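Urnis Black Marble Tabletop: Does the Dramatic Look Survive Daily Use?

By Corina Bucur
November 23, 2023

I've never trusted a black tabletop. Every one I have lived with looked wonderful in the store and miserable by the first weekend, and the sales talk for the Urnis did nothing to soften me up. "Stone character without the stone," says the leaflet. Fine. I've used it as a worktable for crafts and paper folding since February, and I have opinions.

First, the money. The top alone cost me 567, legs not included, and delivery added another 19. Lazăr, the shop that sold it to me, also stocks a Tullomier top in solid stone for 3,000, so the Urnis gets pitched as the sensible choice. I'm not sure a marble-patterned surface with no legs is anybody's sensible choice at that price, but I'd already sold my old table.

The pattern

I expected the usual timid gray squiggle on black. The Urnis is much busier. White and silver veins streak across the black with a faint purple mixed in, and they mostly run the same way, from the back of the table to the front. If you like quiet furniture, walk away now. My friend Floarea Vasiliu loves it and thinks I'm being a grouch. She also has a leopard print couch.

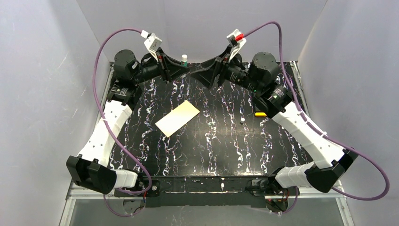 Small things on a loud surface

My biggest worry was losing things, and I was half right. Set a few small objects down on this pattern and your eye has to sort them out from the veins. Pins are hopeless. So are gray buttons, silver beads and pencil leads. Anything with a solid color and a bit of height is fine, and after a month I had stopped noticing the problem with scissors and glue sticks. I still work with a tray for pins, which I never needed on my old plain top.

The leaflet claims the pattern "hides everyday mess." It does hide thread ends and eraser crumbs, and I count that against it. I'd like to see the crumbs so I can wipe them up before they end up stuck to a card.

Paper and cloth

Pale material is where the Urnis finally won me over, a little. A cream sheet stands out against the black so clearly that you can read the whole outline at a glance, including a corner that has gone off where you didn't want it.
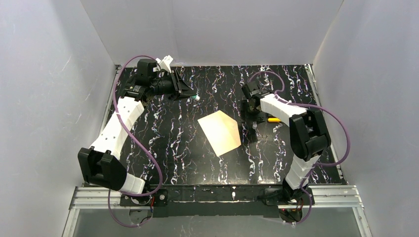 Photo: Stela Coman

A folded flap shows up as a darker, peachy tan beside the nearly white part of the sheet, and the crease between them is easy to follow. On my old beech table I was forever tilting the lamp to find a fold line. Dark paper is another story. Navy and charcoal sink right into the background, and I move those jobs to the kitchen.

Slipperiness is a mixed bag. Thin paper skates if you breathe on it. Felt and cotton stay where they are put.

Shine and smears

It's glossy. Really glossy. Under a ceiling light you get glare, and after a sticky afternoon you get fingerprints, mostly along the front where your wrists go. A damp cloth and then a dry one clears them, but skip the dry one and you'll have streaks that do not belong to the pattern. The makers promise more than 1,000 wipe-downs with no loss of shine. I have no way to check that and I doubt they expect anyone to try. Mine still shines, for what that's worth after this short a time.

Scratches I can't fault so far. Tudor Voicu borrowed my craft knife and cut directly on the surface without a mat, which I found out about later. I went over the spot with a flashlight and found nothing, though with this many veins a fine scratch would have plenty of company.

The background matters

Give it plain walls. I first had mine against striped wallpaper and got a headache. It looks far better with flat pale gray behind it, even gray with a few scuffs, and I wouldn't put anything patterned nearby.

Would I buy it again?

At full price, no. The Situm matte top does most of the same work, doesn't glare, and leaves you enough for a decent lamp. If you mainly handle white or cream paper and you like a bit of drama, wait for a sale and take the Urnis then. Ask about the edge finish before you order, too: mine arrived with one rough corner and Lazăr took three emails to send a repair stick.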